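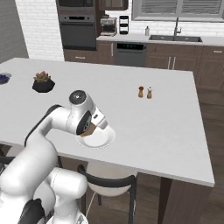
Island worktop with dinner plate, kitchen.

Galtside House: Kitchen and Dining Area Inspection
Checklist with Inspector's Comments
Issued by Purard Property Services
Date of inspection: 9/16/23
Type of visit: routine, annual
Next scheduled visit: December

Scope
This record covers the shared kitchen, the adjoining dining area, the dry store and the rear passage to the bin yard. Bedrooms, stairwells and the boiler room are dealt with in separate records. Items are marked Satisfactory, Action Required or Not Inspected. Where an item is marked Action Required, the managing agent is asked to reply in writing stating the work done and the firm employed.

1. Fire safety

1.1 Fire blanket mounted and within reach: Satisfactory.
1.2 Extinguisher serviced within the past year: Satisfactory. The service label is legible and has been signed.
1.3 Kitchen door closes fully under its own weight: Action Required. The door stops short of the frame when released from a half-open position. The closer should be adjusted, and replaced if adjustment does not hold.
1.4 Heat alarm tested: Satisfactory. The alarm was heard in the rear passage with the doors shut.
1.5 Escape route clear: Action Required. A folded drying rack and two boxes of tiles were standing in the rear passage. These were moved at the inspector's request. Residents should be reminded that the passage is not to be used for storage at any time, including overnight.

2. Electrical

2.1 Sockets and switches undamaged: Satisfactory, with the exception of the double socket beside the dry store, where the faceplate is cracked at the lower corner. Action Required for that socket only.
2.2 Portable appliances tested: Satisfactory. The register lists 34 appliances and all carry a current label.
2.3 Extension leads: Action Required. One lead was found plugged into another behind the refrigerator. The refrigerator must be supplied directly from a wall socket.
2.4 Lighting: Satisfactory. The tube reported at the previous visit has been replaced.

3. Gas and ventilation

3.1 Certificate available on site: Satisfactory. The copy is kept in the folder by the main entrance.
3.2 Extractor working at all speeds: Satisfactory. The filters carry a moderate deposit of grease and should be cleaned before the next visit.
3.3 Window restrictors fitted: Satisfactory.
3.4 Isolation valve labelled: Action Required. The label has fallen off and was found on the floor of the cupboard.

4. Water and drainage

4.1 Hot water temperature at sink: Satisfactory.
4.2 Waste pipes free from leaks: Action Required. There is staining on the base of the sink cupboard. The joint was dry when checked, and the stain may date from before the repair carried out by Van der Linden. The agent is asked to confirm the date of that repair.
4.3 Little-used outlets flushed weekly: Action Required. The log sheet has nine blank weeks.

5. Food storage and cleanliness

5.1 Refrigerator temperature: Satisfactory.
5.2 Dry store shelving secure: Satisfactory. The upper bracket by the door has been refixed with longer screws.
5.3 Evidence of pests: None found. The Dillberg bait stations in the bin yard were intact and the visit card was up to date.
5.4 Cleaning rota displayed: Action Required. The rota on the noticeboard refers to residents who have since left.

6. Items carried forward

The replacement of the passage flooring remains outstanding. The quotation of almost £2,000 has been received by the agent but not approved. The lifted edge has been taped in the meantime, and the tape should be checked weekly until the work is done.

The written reply should be sent to the Galtside office of Purard Property Services, quoting the item numbers used in this record.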